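The Drawer Method, Examined
Jun 13, 2021
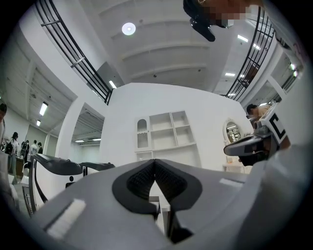
Heads down during a session at the Fustby workroom.

The founder of Zuton sells a course on tidying that takes 16 weeks and costs 300 dollars. I had expected a sales pitch, and for the first half hour I got one.

"People think they own too much," she told me over the phone from Rutirley. "Mostly they've put it in the wrong place."

I asked how she could know that about strangers. She said she had visited 30 homes before writing a word of the course. I asked whether any of those people had kept it up. There was a pause. "Some. I don't go back and check on everyone."

Her method starts with one drawer. You empty it onto the floor, sort it by how often you reach for each thing, and put back only what you used since April. The rest goes in a box with a date on it. My own mother did this with a shoebox and charged nothing, and I said so.

"Then your mother was ahead of me," she said. "Did you listen to her?"

I hadn't.

The Fustby sessions, where people work through a shared pile together, are harder to swallow. Why would anyone pay to sort spoons and cable ties that aren't theirs? "You're braver with other people's junk," she said. "You practice on that, then go home." She has no figures on how many do go home and try it.

She does have a number for her own house. It held 1626 objects when she last went through it, down to the thumbtacks. I wondered aloud what kind of person counts thumbtacks.

"One who was about to move," she said.

She still owns an Eberhard cabinet with a bottom drawer that won't close. It has been that way for almost a year. I asked what was in it.

"Chargers," she said. "I'll get to it."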